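Open day at Virketti, Gototton, 1st March

I want to write down my visit while I still remember the small things. Some of you asked in the group if it is worth the trip. I think yes, if you like to see how simple things for the home are planned and tried before they reach a shop.

I took the early bus and it was a mistake, because the doors did not open for one more hour. There is a bakery on the corner with good poppy seed rolls, so I waited there. At the entrance they wrote my name in a list and gave me a paper sticker. They let in only 100 visitors for the morning, so please register before you go. Two people behind me had to come back after lunch.

The tour starts downstairs, in the wood room. I liked the smell very much. They had boards of many kinds leaning on the wall, and we were allowed to touch them and to lift them. A young man was sanding the corners of a drawer front by hand, and he did not stop when we came in. I asked him which paper he uses for the last round and he turned it so I could read the number on the back. After that comes a corridor with old sample pieces on shelves, every one with a brass number. The highest number I found was 2688, a coat hook, very ugly. I did not find number one, and our guide did not know where it is.

Our guide was Adaeze Iyamu. She speaks slowly and clearly, and I was grateful for this. She explained that Virketti does most of its work for Rizk, the furniture shop, and that this year the main subject is the place near the door or next to the bed where people drop their things in the evening. Keys, coins, a belt, a scarf, a tie. In my home this place is a chair, and the chair is always full.

Their answer has the name Ladau. It is a low tray with a rack behind it. The tray is for what comes out of the pockets and the rack is for what comes off the neck. I asked why the walls of the tray are so low, and she said that with higher walls people stop seeing what is inside and then everything stays there for months. I know this problem well. She also told us that they argued for a long time about the color of the rim. One half of the team wanted it in the same color as the base, and I would have voted with them, but the black does look more serious.

The upstairs room was the last stop and for me the best. I expected a nice display with flowers and a lamp, like in the shop. It is a working room, with cables on the floor and dirty marks on the table, and I found it more interesting like this. The tray was on the table with the rack behind it, and there was a dark red cloth for trying.
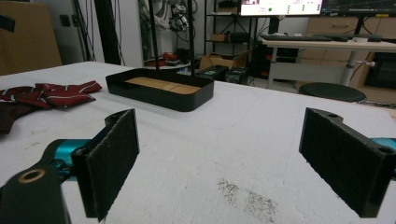
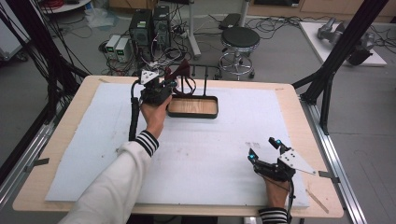 What I learned upstairs is that a soft, narrow thing is difficult to put away. If you lay it over a rail with one end too short, it can slide down again. If you roll it, it needs a tray with enough space, and then there is no place for the keys. Adaeze Iyamu showed us her own way at the end, with a scarf from one of the visitors. She folds it once in the long direction, finds the middle with two fingers, and only then lays it over. I tried it at home with my husband's ties and it works well with silk, but the wool one is still falling.

We could leave comments on cards. I wrote that I would like a small hook at the side for glasses. My card had the number 1621, so they have plenty to read already.

Some practical notes for those who want to go:

- The stairs are steep and I did not see an elevator.
- Coffee is free, but bring your own cup.
- The Ladau was not for sale on the day. Rizk will have it later, and they did not want to tell me the price.
- The bus back leaves from the other side of the street, behind the bakery.

The next open day is planned for the end of March. I will probably go again with my sister, who missed this one and wants to see the wood room.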